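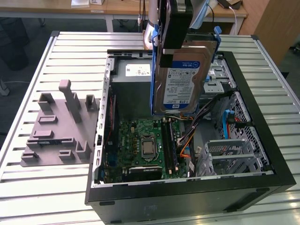

Trelosberg Monitor and Accessory Clamp, Two-Arm Kit

Item T-589
Made by Steyn
Availability: in stock, ships from our Todidberg warehouse

Overview

The Trelosberg is a clamp and arm kit for holding a director's monitor, a wireless receiver or a small light on a film set. It fixes to round tube, flat board or the leg of a stand. It was designed for small crews who move setups many times a day and want one clamp that fits most of what they find on location.

The kit comes with one clamp body and 2 arms. The short arm is for handheld and dolly work. The long arm is for video village, where the monitor has to clear a cart shelf or a door frame. Both arms lock at all joints from a single lever.

What's in the box

Clamp body with steel jaw
Short arm
Long arm
Monitor plate with 1/4-inch screw
Receiver plate
Spare lever
Cloth bag

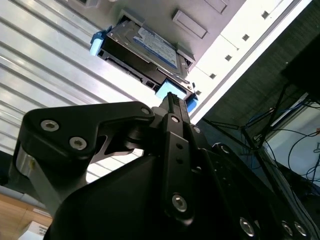 The clamp jaw opens to 50 mm and closes with a T-handle. There are two jaw faces in the box, a smooth rubber one for painted or finished surfaces and a toothed steel one for speed rail and rough lumber. The steel face is cut with a row of small teeth, the same general idea as the serrated top edge of the narrow black finger plate pressing on the underside of the hard drive. It will mark soft wood. Use the rubber face on furniture, rented carts and anything that belongs to the location. To change faces, back out the two screws on the side of the jaw, slide the face off and fit the other one.

Using it with a monitor

Attach the clamp first and tighten it fully. Fit the arm with the lever open, set it near the position you want, and close the lever before adding the monitor plate. Slide the monitor on last. For monitors with a battery on the back, point the long arm straight up where you can. Run a safety cable whenever the clamp is mounted over people. The safety cable is sold separately.

Leave slack in the video cable at each joint. If the arm is going to be adjusted between takes, tie the cable at the clamp end only.

Specifications

Jaw opening: up to 50 mm
Arms: short and long, single-lever lock
Mounting screws: 1/4 inch and 3/8 inch
Finish: matte black
Lever tested to 2,000 lock cycles
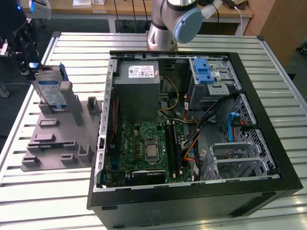
Gripper holding a hard drive beside an open desktop computer.

Care

Wipe the arms with a dry cloth after outdoor days. Do not oil the joints. If a joint starts to slip, open the lever and turn the small adjuster a quarter turn at a time until it holds. Sand and dust can be brushed out of the steel face with an old toothbrush.

Price and rental

The kit is $589. Spare jaw faces, levers and plates can be ordered one at a time. Weekly rental is available from our Hituswood counter, and student productions can ask about the lower rate. Rentals for June shoots should be reserved early.

Returns

Unused kits can be returned within 50 days in the original bag. Rental kits are checked at the counter with the crew present, and missing plates are charged at list price.

Prices last updated April 1, 2025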